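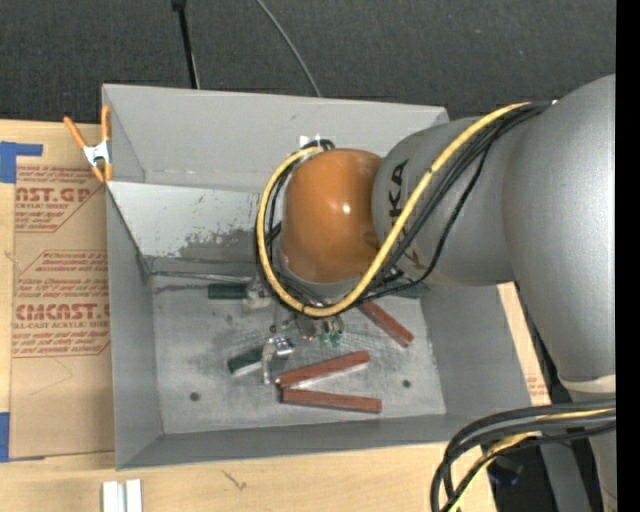
木の天板に置いた灰色の金属の箱と、オレンジと灰色のロボットアーム

当サイトでは、表示設定の保存とアクセス解析のためにCookieを使用しています。閲覧を続けると同意したものとみなされます。[同意する][設定を変更]

ジストンFC 4月定例ミーティング議事録

書いた人:チャリト・ナバロ(今月の書記)
時間:午後7時から9時過ぎまで
場所:クラブハウス2階
進行:ディンド・イグナシオ

今月はくじで私が書記になりました。前回の議事録がきっちりしていたのでちょっとプレッシャーなんですが、私は話し言葉でしか書けないので、そこは大目に見てください。発言の順番は少し入れ替えています。

1. 前回の確認

前回の議事録はそのまま承認。ひとつだけ、「オカンポ戦は引き分け」と書いてあったのは間違いで、1対2の負けです。私、後半ずっと右サイドを走らされていたので忘れようがありません。訂正をお願いしました。

2. ポヴィエ杯の登録

いちばん時間がかかったのがこれです。ポヴィエ杯の選手登録の締め切りが今月末で、まだ書類が揃っていない人がいます。ディンドが「顔写真がない人は今夜ここで撮って帰って」と言い出して、休憩中に廊下の白い壁の前に列ができました(私も撮られました。寝起きみたいな顔です)。

登録料はチーム分をまとめてクラブ口座から払い、個人の保険料800円は各自の負担で変更なし。次の練習のときに集めます。おつりの用意はないので、ぴったりで持ってきてください!

キーパーの控えをどうするかも話しました。膝の手術明けの選手を登録だけしておく案が出ましたが、本人が「ベンチに座っていたら絶対出たくなる」と言うので見送り。代わりにU-18から一人上げます。保護者の同意書はディンドが預かることになりました。

3. セトニッツ戦の振り返り

0対0。守備は本当によかったと思います。特に後半、相手がロングボールに切り替えてからもラインが下がらなかったのは、冬にやった練習がやっと出たなあ、と私は嬉しかったです。

ただ、攻撃の話になると空気が重くなりました。コーナーキックが毎回ニアで引っかかる件、「蹴る人の問題」派と「入る人の問題」派に分かれてしばらく平行線。私は入る人のほうなので、当然、蹴る人の問題だと思っています。結局、ポヴィエ杯までの練習では最後の時間をセットプレーにあてて、蹴る人を固定しないで試すことになりました。動画を撮って、次のミーティングでみんなで見ます。

それから審判への抗議について。前半の終わりにベンチから複数の声が飛んで、主審に注意されました。ディンドからは「言いたいことがあるときは主将を通して。ベンチからは味方の名前だけ呼んで」とのこと。これは私も耳が痛いです。すみませんでした。

4. グラウンドの使用時間

市の第2グラウンドが芝の養生に入るので、来月は第1グラウンドの遅い枠だけになります。照明代が1回2000円余計にかかりますが、会費の値上げはなし。夏祭りの屋台の売り上げから出します。

遅い枠だと小さいお子さんのいる人が来づらい、という意見が出ました。もっともな話で、月に一度は朝の体育館でフットサルをやる方向で調べています。体育館の予約は私が見てきます。空きがあったら掲示板に書きますね。

5. ユニフォーム

アウェー用の背番号が洗濯ではがれてくる件。業者に聞いたら、アイロンで貼り直すタイプなら1枚400円でできるそうです。はがれている人だけ申し出る形で賛成多数。乾燥機に入れていた人が正直に手を挙げて、ひとしきりいじられていました。乾燥機は禁止です。

ソックスの色も議題に上がりました。オカンポが今季から紺に変えたので、うちとかぶります。次に当たるときはうちが白を履く、ということで先方と話がついています。白を持っていない人は早めに買ってください。

6. 記念試合

クラブの通算公式戦が、セトニッツ戦で116試合になったそうです。昔の記録ノートを読み返していた人が教えてくれました。中途半端な数なのに妙に盛り上がり、秋にOBを呼んで試合をしようという話まで進みました。日程は未定。OBの連絡先を知っている人はディンドまで。

審判を誰に頼むか、飲み会を先にするか後にするか(先は駄目でしょう)も含めて、来月続きを話します。

7. その他

・ボールの空気入れの針がまた行方不明です。かばんの底を見てください。
・グラウンドの駐車場、奥の列は近隣の方の契約区画なので停めないこと。前節、貼り紙をされました。
・ウォームアップの音楽の音量は控えめに。選曲への苦情は受け付けないそうです。
・左利きのキーパーグローブが片方だけ残っています。心当たりのある人は取りに来てください。

宿題
登録書類の最終確認と提出:ディンド
体育館の空き状況:ナバロ
背番号の貼り直しの申し込み:各自、次の練習までに

次回も午後7時から同じ部屋です。書記は今月と同じくくじで決めますが、私は抜いておいてください。

コメント

背番7
蹴る人の問題派の意見が議事録で優遇されている気がします。入る人の問題です。

オカンポの者です
いつもお世話になっています。ソックスの件、うちの主将にも伝えてあります。次もいい試合をしましょう。

もと左サイド
OB戦、呼ばれなくても行きます。まだ45分は走れるつもりですが、妻は20分だと言っています。

チャリト
背番7さんへ。次の練習でニアを越えるボールを10本続けて蹴ってくれたら訂正を出します!

最終更新:4月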